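In Praise of the Borrowed Tool

When we first moved to Midmont, I owned one hammer, a bent screwdriver and a great deal of confidence. The house needed more than that. Within a month I had knocked on the door across the street to ask for a ladder, and I still remember how my ears burned while I waited on the porch. I was raised to think that asking was a kind of failure (my father would have driven to the next county before he borrowed a rake), and it has taken me a good part of my adult life to get over it.

The neighbor was Þröstur Þórarinsdóttir, and the ladder came with coffee, a long talk about gutters, and a warning about the third rung. I brought it back two days later with a bag of plums. By September we had traded a wheelbarrow, a pressure cooker and a set of socket wrenches so many times that I couldn't have told you which house any of it belonged in.

I've been thinking about this because the lending shed on Bunting Street may close. It holds 290 items on paper, up to 31 of them out on a busy weekend, and the rent is going up to $645 a month. People at the town meeting asked, fairly enough, why anyone needs a lending shed when a decent drill costs less than dinner for four. I didn't have a good answer on my feet. I never do. I think of what I should have said while brushing my teeth.

What I should have said is that a drill you buy sits in the basement for years and teaches you very little. A drill you borrow comes from a person, and that person will usually tell you which bit to use on old plaster, and will want to know how the shelf came out. You end up with a shelf and also somebody to wave to. I don't know how to put that in a budget, but I'd like to see someone try!

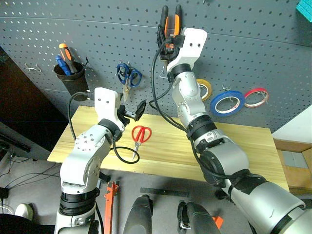
The trouble with owing people

My sister in Ustorwood disagrees with me, and she's no grouch. She says borrowing makes her feel as if she's carrying a little stone in her pocket until the thing goes back, and that she'd pay good money to be rid of it. I understand the stone. I've carried a neighbor's tile cutter on my conscience for an entire winter.

But I've come around to liking it – a small debt gives you a reason to walk over and knock. When everyone on a street is square with everyone else, there isn't much cause to stop by, and it's easy to let a whole season pass with nothing but a nod over the trash cans. I'd take being a plum or two behind.

So I'm putting in $200 toward the Bunting Street rent, and I hope a few of you will put in whatever you can spare. If you can't spare anything, go borrow the hedge trimmer. It pulls to the left a bit, and whoever is at the desk will be glad to show you how to hold it.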